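March 29, 2025

Second full day of mixing on the Brekanura record. Iona wants the horns louder on "Kunport" and I want them quieter, so we left them where they were and went on to the bass. Three takes to choose from. We used the second one, with the ending from the first.

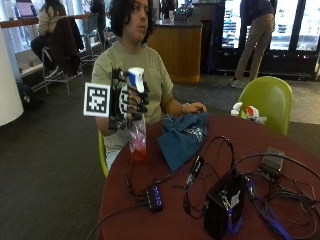 At the round table, spray bottle in hand.

Aidan called after lunch about the April show in Lindsay. We get 49 minutes, no encore, and we share a drum kit with Radevine. I said fine. Their drummer plays left-handed - that means 19 minutes of moving stands before we start.

Bergþóra sent new words for the last verse. Better than mine. I sang them twice, then my voice went, so we stopped and listened back in Areti's car. The low end is still muddy. Need new strings before the show.

Recent entries
Rehearsal with Alper
Choosing the track order
The van again

Contact | Back to top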